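Arranging artificial flowers in small glass vases

Artificial stems are sold straight and tightly packed, and they need some work before they look right in a vase. The method below is for two small arrangements that share one table, one mostly white and one mostly blue. Allow an evening for it the first time.

What you need

A narrow red vase with a slim neck
A small yellow vase
A spray of white blossom with long green leaves
A spray of pale blue flowers
Two yellow tulips and one red tulip, all artificial
Wire cutters (kitchen scissors will be ruined by the wire)
A soft paintbrush for dust
A tape measure

Our stems came from Catley and the vases from Nyberg, bought separately. Any make will do, but check the width of the neck before you order. Five or six wired stems together are thicker than they look in a catalogue.

Step 1. Open out the stems

Take each stem out of its sleeve and bend the side shoots away from the main wire, starting at the bottom. Turn the stem as you go so the shoots don't all point the same way. Creased petals can be held over the steam from a kettle for 10 seconds and smoothed with a finger. Keep your hand to the side of the steam.

Step 2. Cut to length

Measure the vase and cut the main stem so that the lowest flowers sit just above the rim. Cut a little at a time. The tulips should be left 4 cm longer than the blossom so that they can be pulled up or pushed down later. If a stem is too thick to cut in one go, bend it back and forth at the mark until the wire gives.

Step 3. Fill the vases

Put the main spray in first and the tulips last. The yellow tulips go in with the white blossom, one standing above it and the other leaning out to the side. The red tulip goes in with the blue, on a longer stem, so each vase picks up the colour of the other one.

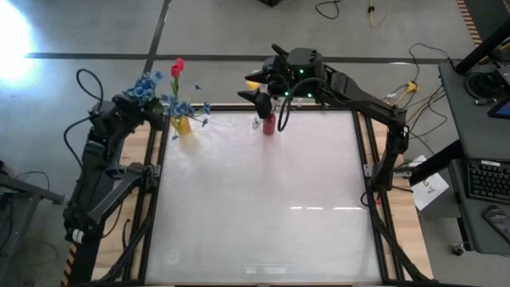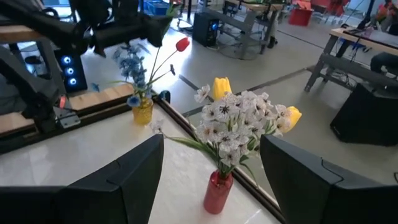 Blue flowers with the red tulip in the yellow vase.

Step 4. Check from all sides

Walk round the table and look at both vases from sitting height as well as standing. Fill any gap by bending a leaf or a shoot across it before you think of adding another stem. One or two leaves can hang lower than the rest.

If a vase tips, take everything out and put a spoonful of clean gravel in the bottom. Soker sells it in small bags. Coloured glass hides it fairly well, clear glass doesn't.

Looking after them

Dust with the dry brush every couple of weeks. Don't wash the flowers unless the label says you can, as some blue dyes run. Keep them off a sunny windowsill too. A blue spray we left in one until July had faded badly on the window side.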